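Older office desktops for a small library, worth keeping?
Posted in: Hardware, General

tannerfield
May 6, 2022
Our branch library has 11 desktop towers for public use and the county wants to know by September whether we replace them or keep them going. They get used for email, job applications, printing forms, and kids playing browser games after school. The quote from Plomitz for new machines came in at $2684 for the first batch, and that does not include monitors. I can get solid state drives and more memory for a lot less. Has anyone gone the upgrade route for public machines? Did people stop complaining about speed?

quillback
We did it at a community college lab. Drives first, then memory. The drives made nearly all of the difference. Logins went from several minutes to something people could put up with. We left the memory alone on half of the machines and could not tell which ones were which.

marrowstone6
I would not put money into them. Check what operating system they can run and how long it gets updates. If the processor is not on the supported list you are buying a short extension. Public machines need to be patched, more than office ones do.

tannerfield
They are not on the list. I looked that up last night. Current system is good for a few more years though.
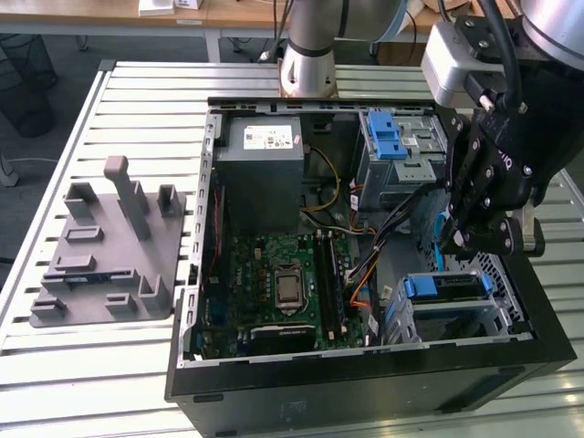

The other thing I worry about is power supplies. We lost 2 over the winter, and the replacement has to be the same shape as the old one or the side panel won't go back on. Grarik sells them used but the shipping takes forever and the last one came without the right connector.

quillback
Used power supplies are a gamble. Buy one extra whole machine of the same model and strip it for parts. That is what we did and it was cheaper than ordering pieces.

dunlin_ave
Has anyone mentioned thin clients? Our town moved to the Zerkanent boxes and they have been fine. They are quiet, they use very little power, and when one fails you plug in another one. You do need a decent server in the back.

marrowstone6
"Decent server in the back" is the expensive part. A small branch does not have a person to look after that. If the server goes down on a Saturday morning every seat is dead.

dunlin_ave
Ours has gone down once. I take the point about staffing.

quillback
What are you using for session time and print release? We had Bellini and it would not run on anything new without paying for the upgrade. Find that out before you pick either way.

tannerfield
Also Bellini. I had not thought of that. I will call them. The license fee is around $100 a seat, so it would change the numbers a lot.

marrowstone6
Get it in writing when you call.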